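Watemier Hetska Bench Scale: Set-Up Guide
Section 3. Placement, Leveling and First Calibration
2023-04-14 | Jaltesora Technical Publications
Last updated: 2023-04-14, revision C

3.1 Choosing a surface

Place the scale on a rigid, flat surface away from vents, open windows and direct sunlight. Do not place it on carpet or on a folding table.

1. Clear the work surface and wipe it with a dry cloth.
2. Set the scale down with the display facing the operator.
3. Turn the four feet until the bubble rests inside the ring on the level gauge.
4. Press lightly on each corner. If the scale rocks, repeat step 3.

Note: Check the level again each time the scale is moved, even a short distance. 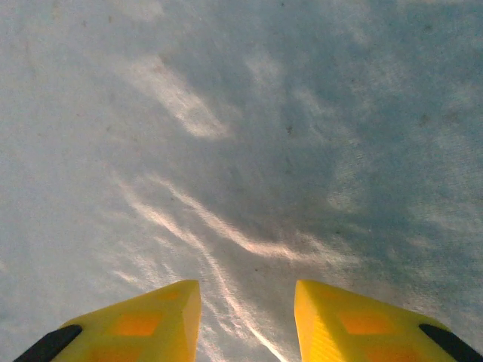

Fig. 3-1. Two yellow fingers, gap open, over a grayish surface.

3.2 First calibration

Allow the scale to warm up for 29 minutes before calibrating. The pan must be empty when power is applied.

1. Hold CAL until the display shows C-0.
2. Release the key and wait for the stable mark.
3. When 100 appears, place the 100 g weight at the center of the pan.
4. When 200 appears, add the second 100 g weight beside the first.
5. Remove both weights. The display returns to zero.

If Err 2 is shown, the reading drifted during step 3 or step 4. Check for moving air and start again from step 1.

CAUTION: Handle calibration weights with the forceps supplied. Skin oil changes their mass.

CAUTION: Do not lift the scale by the pan. The load cell can be damaged with no visible sign.

Replacement weights are listed in the Chambi accessory sheet under part 3397.

Contact: Jaltesora Service Desk | Copyright Jaltesora | Back to top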